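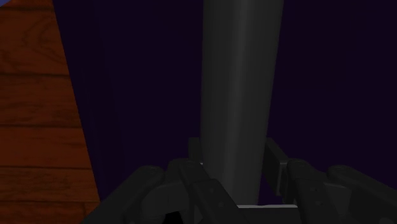
Felau

Wrist view from my sim, grey cylinder between the fingers, pads not clamped as far as I can tell. I trained on 314 demos with random lighting and got 80 per cent on the cylinder. Depth input made no odds – quite surprised!

Zavis
80 over how many tries? With 36 I'd not believe it.

Felau
1543, all in sim.

Stidudeo
Fair enough, but I don't agree about depth. A plain column on a near-black background is easy for colour alone. Try clutter.

Zavis
Same here, mine fell apart without depth.

Felau
Ok, clutter run goes on tonight.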